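3.2 Desk assignment and clearing rules

The second site, the Mukwood office, moved from assigned to shared desks in October. Before the move each employee had a fixed desk and a drawer unit. Afterward, 70 desks served all staff on the floor, and personal items had to be removed at the end of each shift. We compared Mukwood with the Zarngate office, where desks stayed assigned for the whole study period.

Staff at both sites filled in a short survey of 4 items, adapted from the earlier work of Wubshet and Wuisan. The items covered time spent finding a place to work, ease of reaching close coworkers, noise, and whether the respondent felt the desk was "theirs" during the day. We received 490 usable surveys. Surveys with more than one blank item were dropped, as were those from staff who had been at the site for less than 60 days.

The clearing rule was read in different ways. Some teams took it to mean that nothing at all could stay on the surface overnight. Others left monitors, phone stands and shared reference binders in place. The facilities office at Mukwood did not settle the matter in writing until March 23, 2022, so answers collected before that point reflect both readings. We kept them in the sample and added a term for team.

Figure 3 is shown below.

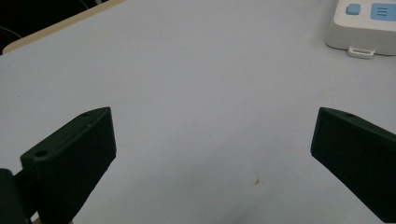

Do people who share desks sit in the same place anyway?

Most of them do. At Mukwood the majority of respondents named one desk or a pair of neighboring desks that they used whenever these were free, and they tended to arrive earlier than coworkers who had no preference.

Figure 3. Table surface, seen from above.

This habit affects the comparison with Zarngate. A worker who returns to the same desk each day may answer the fourth item much as a worker with an assigned desk would. We therefore report results for that item separately in Section 4.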